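Most advice on looking after framed prints at home comes from people selling something. I've framed and rehung exhibition posters for years, mostly museum shop stuff plus a few signed ones, and I've stopped believing about half of it.

## UV glass

The Alvarado shop quoted me $231 for UV glass on a poster that cost 5 dollars. They said it would "protect my investment." What investment? Hang the thing on a wall that doesn't get direct sun and use ordinary glass. UV glass slows fading. It doesn't stop it, and the salesman got vague when I asked by how much. For an original watercolor I'd pay. For a poster of a museum's opening show, no.

## Cleaning

- Spray the cloth, never the glass. Liquid runs under the edge and wicks into the mat.
- No window cleaner with ammonia on acrylic. It clouds.
- The Udeo wipes everybody recommends are damp cloths in a tub. A damp cloth also works.
- Don't use bread on the paper. Yes, the old white bread trick does lift some dirt. It leaves crumbs and oil too, and bugs like both.

## Tape

If a package says "archival" and doesn't say what the adhesive is, put it back. I used one of those in 2000 and it left brown stripes on the back of a lithograph. Paper hinges and wheat paste are cheap, and you can undo them with a little water. It takes a few tries to get the paste thin enough. Practice on junk mail.

## Hanging

Two hooks, a hand's width in from each side, and the frame stops tilting. I don't trust sticky strips for anything with glass in it, whatever weight is printed on the box. That number was not tested on my wall, which is old plaster with 500 coats of paint on it.

Skip the laser level. A cheap bubble level and a pencil did the whole stairwell on a Thursday evening.

## Storing what isn't up

Flat, in a drawer or a shallow box, with plain acid-free sheets between. Tubes are fine for the mail and bad for ten years in a closet. Postcards and exhibition tickets can go in any small container that stays dry, but keep them out of the basement. The "museum grade" boxes from Mokton looked to me like ordinary gray board with a nicer label.
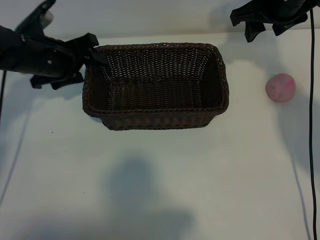 Prukow wrote in to say that I'm too hard on tubes, and that posters kept rolled since college came out fine after a week under a heavy atlas. Maybe so. I'd want to see the corners. If you do unroll an old one, let it sit in the room overnight first, and don't bend it backward to flatten it, as the ink can crack.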